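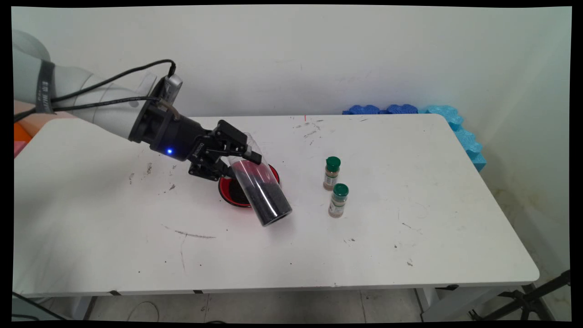
Omprakash Tripathi asked whether a pouring routine ought to be stopped on joint angle or on what the wrist camera reports. His team runs Noltuvlow 2 as its planner, and the tilt of a clear container is presently commanded as one fixed trajectory. With dark granular material the flow estimate lags, and the stop command is issued well past the target. He asked which parameter should be adjusted first.

Toàn Đặng
The fixed trajectory should be replaced before any parameter is adjusted. Granular material does not flow in proportion to tilt: it holds, then releases. We recommend that the planner bring the container to a shallow angle over the dish, and that a separate controller advance the wrist in small increments while the estimator is read between steps. Transparent walls are a known difficulty for depth sensing. Please mask the container using the gripper pose and segment the dark region in the colour image only. In our log of 1,424 pours, 82 ended in an overshoot, and most of those used a single continuous tilt.

Cao
Lower the wrist speed. That worked for us.

Drostach
I would add a point on timing. Confirm that the camera and joint states share one clock - ours did not, and the offset was 9 frames. Once the streams were synchronized, the existing stop threshold behaved acceptably and the controller was left unchanged. The offset can be measured by rotating the wrist back and forth with an empty container and comparing both signals.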